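En defensa de fregar a mano

Hace unos meses, cuando se estropeó el lavavajillas de casa, llamé al servicio técnico con la urgencia de quien pide una ambulancia. Me dijeron que la pieza tardaría 47 días. Me pareció una barbaridad, protesté todo lo que uno puede protestar por teléfono y después, resignado, bajé a la tienda a por un estropajo. La pieza llegó en diciembre. La máquina funciona desde entonces perfectamente y yo, la mayoría de las noches, sigo fregando a mano.

Ya sé lo que me van a decir, porque me lo dicen en todas las sobremesas: que gasto más agua, que gasto más tiempo, que para algo se inventaron las cosas. Y tienen bastante razón. No vengo a discutir las cuentas del agua, que seguramente perdería, ni a reñir a quien llega a casa a las nueve con tres niños y mete hasta las sartenes en la máquina (¡faltaría más!). Lo que quiero defender es algo más modesto y más difícil de medir, que es ese cuarto de hora de pie, con las manos ocupadas y la cabeza suelta.

En mi familia las conversaciones importantes nunca se tuvieron en la mesa. En la mesa se hablaba del tiempo, de lo caro que estaba el pescado y de si alguien quería repetir. Lo demás venía luego, en la cocina, uno lavando y otro secando, los dos mirando a la pared. Supongo que ayuda no tener que mirarse. Yo conté junto a aquel fregadero que dejaba la carrera, y me respondieron, después de un silencio larguísimo, que aclarase mejor los vasos. Fue una respuesta estupenda, aunque tardé años en entenderla.

Y luego está el trato con los objetos — perdonen que me ponga solemne con la vajilla —. Quien friega sus platos los conoce. Sabe cuál tiene una mella en el borde, cuál baila un poco cuando se apoya, cuál compró en Odley un verano de lluvia y ha sobrevivido a dos mudanzas y casi 100 cenas con invitados. Me pasa también con la plancha y con coser botones, tareas que durante mucho tiempo consideré un castigo y que ahora me parecen, los días buenos, un descanso con forma de obligación.

Los días malos no, claro. Los días malos dejo la olla en remojo, que es una manera muy antigua de mentirse, y me voy al sofá.

No pretendo convencer a nadie de que desenchufe nada. Me conformo con que alguna noche, cuando haya visita y alguien se levante y pregunte dónde está el trapo, no le contesten enseguida que se siente, que ya lo hará la máquina. Denle el trapo. Pónganse al lado y abran el grifo, y a ver de qué acaban hablando. 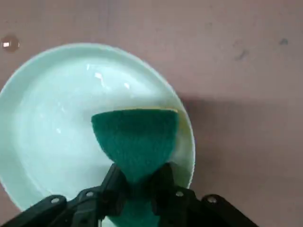 Un plato claro y un estropajo verde.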